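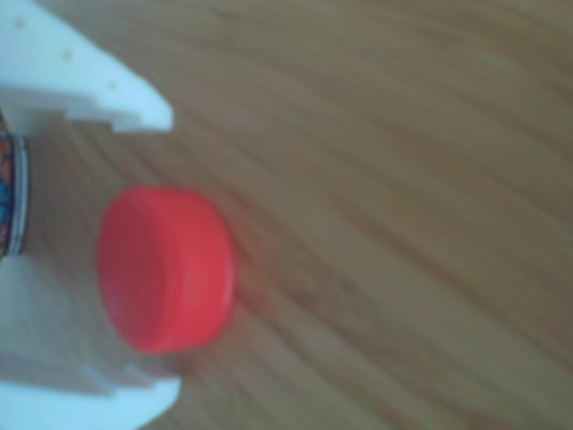 Compost heap gone cold and slimy, can it be saved?

Posted by Ekene Edet, Fri 20 July

I took over a plot at Hiscombe in spring and inherited a heap the size of a small car. Since then I've fed it grass clippings, more grass clippings and, for variety, grass clippings. It was hot for a fortnight. Now it is a cold green pudding and the neighbouring plot has started eating lunch in the shed.

I paid for a 308 litre Sokholm bin on the strength of the leaflet, which promised crumbly compost by autumn. Do I move the sludge into that, start again, or sell up? I can get cardboard from work, and there's a pile of old hedge trimmings behind the water butt.

Oddur Østergaard

Don't sell up. You have made silage, and cows think highly of it.

Fork the whole lot out onto the ground. Tear up your cardboard (plain brown, tape off) and put the heap back in layers, a hand's depth of grass to the same of card. Push the hedge trimmings in as you go, chopped as small as your patience allows. Thick stems will still be there when you retire, so sieve them out later and send them round again.

Turn it after two weeks. If it still smells of drains, more card. If it's dusty and full of ants, a can of water. Leave the new bin until the mix smells of soil, then use it for finishing off. Mine is an Egilsson, same shape, and the little hatch at the bottom is mostly decorative.

Autumn is hopeful. I'd say next spring, and I'd keep the mower clippings on the lawn for a while.

plot105

just use an activator, I put Prelaron on mine and it went like a train. you dont need to turn it

Ekene Edet

Thanks both. Forked it out this evening, and the middle was worse than the outside. Card is going in tomorrow. Does hawthorn count as hedge trimmings, or is that just revenge?

Oddur Østergaard

It counts. Wear the thick gloves.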